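Poltbridge Talk > Local business and planning > Who really owns the Quintanilla?

marrowfat
6 June 2024

Right, I've been boring my family with this for weeks so now it's your turn. Does anyone on here understand who owns the Quintanilla hotel? I used to do the odd shift in the kitchen there and in my day you knew exactly who the owners were because they came in and shouted at you. Now I've paid for the company documents and I'm more confused than when I started.

The hotel is run by a firm called Quintanilla Leisure. Fine. That's owned by Fallitz Holdings, and Fallitz Holdings is owned by something called Braswood Nominees, and that's where my reading glasses gave up. Braswood Nominees has a share capital of 200 pounds and its address is the flat above the old shoe repair place. How does a company worth 200 quid own a hotel with 72 bedrooms and a ballroom?

I'm not saying anyone has done anything wrong. I'd just like to know, seeing as the same lot are now after the bus depot site.

tin_whistle
You're going to be disappointed, I'm afraid. Share capital tells you next to nothing. I ran a removals firm for years with share capital of two pounds and we had four lorries. It's only what the shares were issued at, it isn't what the thing is worth. And nominee companies are ten a penny. They hold shares on behalf of somebody else, quite legally, and half the time it's a family trust or a pension.

marrowfat
Fair enough on the two pounds, I didn't know that. But on behalf of WHO is my question. Somebody gets the profit from all those wedding receptions.

oldgasworks
Somebody gets the profit! Have you seen the place lately? I went to a retirement do there in November and the radiators were off and the prawn cocktail came in a mug. I don't think there's any profit to hide.

Back on topic though, Fallitz isn't new round here. They bought the garages behind Canal Row, sat on them, and sold them on to a different firm with the same address. I know because I rented one and had to change my standing order twice. Three landlords in as many years and the same woman answered the phone every time. Lovely woman, to be fair to her.

PennyForTheMeter
Same address means nothing. It'll be the accountant's. My husband's window cleaning business is registered at our accountant's and so are 106 other companies, I looked once. You could draw lines between all of them and make it look like the Mafia, and it'd be a dog groomer and a man who mends pianos.

I do think people should be careful on this thread. There are staff at that hotel who read this forum.

marrowfat
I take the point and I was staff there myself. But I'd say the accountant thing only goes so far. The directors match as well. I made a table on the back of an envelope. Of the three Fallitz directors, two sit on the board of Braswood Nominees, and one of those two signed the planning application for the bus depot under a completely different company name. I'm not putting their names up, so don't ask, it's all on the register for anyone who fancies it.

What gets me is the planning application says "no connected interests in the immediate area". The hotel car park backs on to the depot! You can lean over the wall!

tin_whistle
Now that is more interesting. I'd still want to see the wording of the question they were answering. Those forms are badly written and "connected interest" might only mean land owned by the applicant directly. If it's a separate company then technically they've answered it straight.

oldgasworks
Technically. Yes. That word does a lot of heavy lifting in this town.

hobnailed
Long time reader, don't post much. I worked in property for a good few years (lettings, nothing glamorous) and splitting things up like this is standard. One company per building. If the roof falls in on one, the others don't get dragged down with it. The bank often insists on it. I had a client with nine flats and nine companies and he was the dullest man alive.

Where I'd agree with marrowfat is the last link. There's meant to be a named person at the top of the chain, anyone who controls more than a quarter. If the entry for Braswood Nominees says there's no such person then either the ownership is split into small enough bits or somebody hasn't filled the form in properly. You can report it. It's free and takes a few minutes.

marrowfat
It says exactly that! "No registrable person". I thought it was a misprint. OK, I'm going to report it tonight and see what happens. Thank you hobnailed, that's the first useful thing I've been told since I started, and I include the council in that. (I rang them. I was put through to parking.)

SallowWillow
Has anybody here got a view on the depot itself, though? I don't much mind who owns what. I mind that the plans show flats with no parking and the buses get turned out on to the ring road. I went to the drop-in at the library and the display boards had a tree on them bigger than the building.

PennyForTheMeter
I liked the plans. There, I've said it. That depot has been an eyesore since I was at school and we need somewhere for young people to live. My daughter's paying a fortune for one room with a shared bathroom.

oldgasworks
Will she be able to afford these ones though? I asked at the drop-in and the young man said prices were "to be confirmed". I've bought fish on better information than that.

marrowfat
Posting this from my lunch while it's quiet. Penny, I don't object to flats either. I'd just want the people selling them to be the same people in five years' time when the lift breaks. 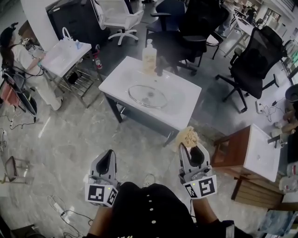
Washbasin, pump bottle and a sponge

SallowWillow
Exactly this about the lift. My sister's block changed hands and they spent a whole winter writing to a company that had been dissolved. Letters came back with a sticker on. In the end the residents clubbed together and paid 500 pounds each and did the repair themselves, and they still don't know who they ought to be suing.

tin_whistle
I'm sorry for your sister but that's a different thing. A dissolved freeholder is a mess, and there's law for it, slow as it is. Fallitz is alive and filing its accounts on time. I checked after reading this thread, so you've all cost me an evening.

marrowfat
And? What did you make of them?

tin_whistle
Small company accounts so there's not a lot in there. Fallitz has lent money to Quintanilla Leisure, and it's owed money by a company I'd not heard of. Nothing that made me sit up. I will admit that the loan to the hotel has got bigger each year and I couldn't see any interest being paid on it. hobnailed may know if that's normal.

hobnailed
Pretty normal inside a group. Parent props up the hotel, hotel pays it back if it ever can. The other way of looking at it is that a hotel which owes a lot to its own parent is an easy one to close, as the parent is first in the queue and nobody else gets much. I'm not saying that's the plan! But if I wanted the depot AND the car park AND the hotel plot for one big scheme, that's how I'd set it up.

oldgasworks
Well that's cheered me up.

PennyForTheMeter
This is what I meant though. We've gone from share capital to knocking the hotel down in one page, and there's people with jobs there reading it. Can someone say clearly that this is guesswork?

hobnailed
It's guesswork. I've not seen any plan for the hotel site and I've no inside knowledge. Happy to have that quoted back at me.

marrowfat
Agreed, and I'll put that in my first post if I can find the edit button. My objection letter is only going to cover the two things I can show, the matching directors and the answer on the form. Comments go in through the planning page or you can hand a letter in at the front desk, but get them to stamp it — they lost my hedge complaint.

SallowWillow
Could you post the application reference? The search on that website hates me.

marrowfat
Will do when I'm home, it's on the other side of the envelope.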